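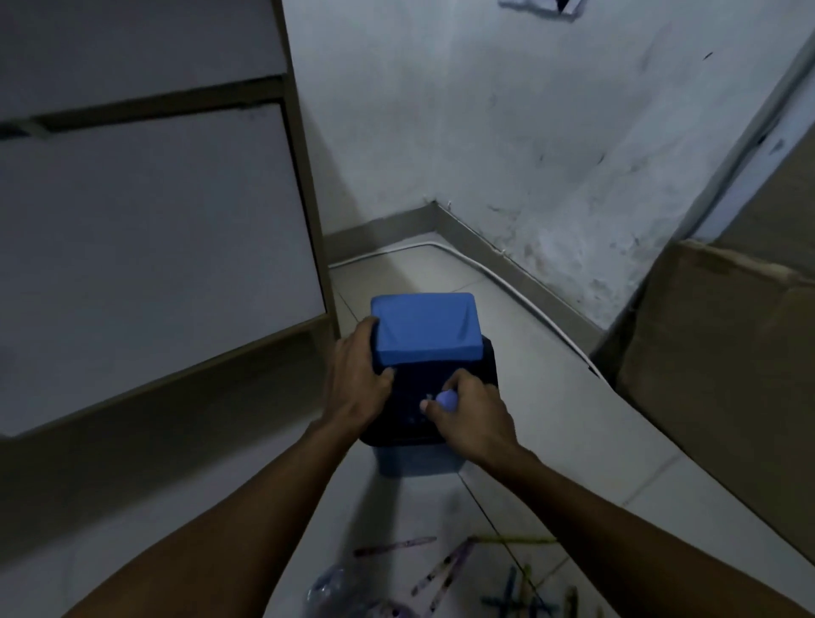
Both hands on the swing-lid bin in the test corner at Orkstead's Estitz workshop.

The Lundix is a small mobile arm that picks things up off the floor and drops them into a bin. Orkstead has one at its workshop in Estitz, and the same technician has looked after it for two years. She asked that we leave her name out, which was fine with us. We talked on a Monday, in between resets.

Most of her day, she said, is spent on the floor. The machine works on pencils in a corner next to a cabinet, with tile underneath and a swing-lid bin against the wall. Before each run she puts the bin where she wants it and lays the pencils out by hand.

"People picture me with a laptop," she said. "I do have a laptop. But the knees of my pants go first."

We asked why pencils. She said they are thin, they roll, and they end up on top of one another. The arm has a two-finger gripper made by Essien, and when two pencils cross, it tends to close on both and lose one on the way up. The printed ones give the camera more trouble than the plain ones.

"A plain yellow pencil on light tile, it finds that every time now. Put a cartoon pattern on it and it may decide the pencil is in two pieces. So I keep a mix down there. If I only used the easy ones I'd have very nice numbers and a machine that couldn't clean up a bedroom."

A session is 50 runs. She does not lay the pencils in rows. She picks up a bundle, lets go of it close to the tile, and then moves a few so that at least one pair crosses.

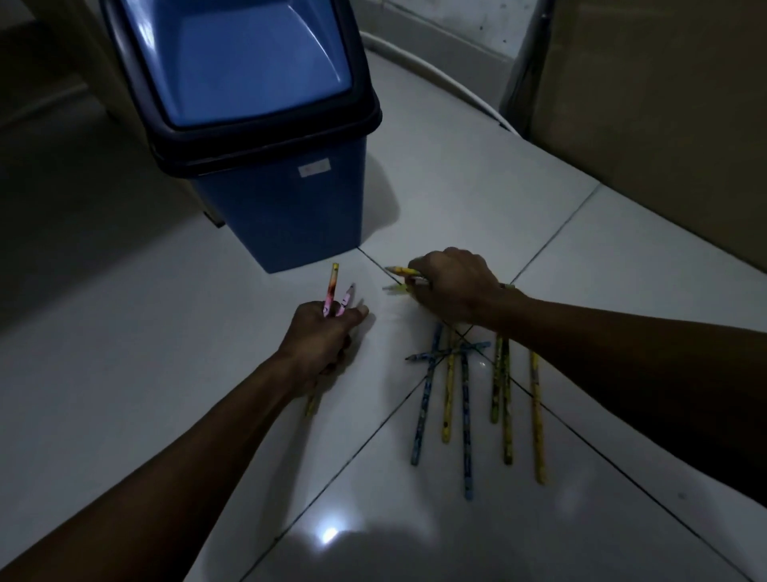
"You get lazy by the afternoon," she said. "Your hand starts dropping them the same way. I noticed in the logs that all my late runs fanned out toward me, and the arm had gotten good at exactly that. Now I switch sides halfway through."

The bin needs its own attention. The lid has to swing freely, and it has to start from rest. If it is still moving when the arm comes over, the arm waits, then gives up and reports a blocked target. She steadies the bin with one hand, works the lid with the other, and checks that the body is sitting square on the floor. A bump from the gripper can shift it toward the wall, and after a few of those the arm is reaching for a place where the bin used to be.

She tried taping it down once. The tape left the bin so stiff that the gripper took the knock instead, and she had to order a new finger from Essien. The bin has been loose ever since.

As for the machine itself, the schedule is short. Every 300 picks she takes off the finger pads and looks for graphite. It builds up as a gray shine on the rubber, and once it is there, round pencils slip. She cleans the pads with a damp cloth and lets them dry overnight. Alcohol made the first set go hard.

The wrist joint is checked at the same time. She moves it by hand with the power off and feels for a catch near the end of its travel. There was one in September. It came down to a screw that had backed out and was rubbing on the cover.

"I spent a day and a half in the software on that one," she said. "I recalibrated the camera twice. Then I turned the wrist with my fingers and there it was."

Camera calibration is a weekly job, or sooner if somebody has moved a lamp. The tile is shiny and throws back a bright spot, and the arm has been known to reach for it. She angles the light 22 degrees off straight down, a number she arrived at by trying things, and keeps it written on the back of the lamp.

We asked what she would change. A shallower gripper, she said, so it could slide in under a pile. A darker floor would help too, but she doesn't want one, because the places the Lundix is meant to go have light floors with cords along the wall.

The next thing on her list is crayons. They break, and she isn't sure yet how hard the fingers should close. She has set aside a box of them, and a second set of pads, for next week.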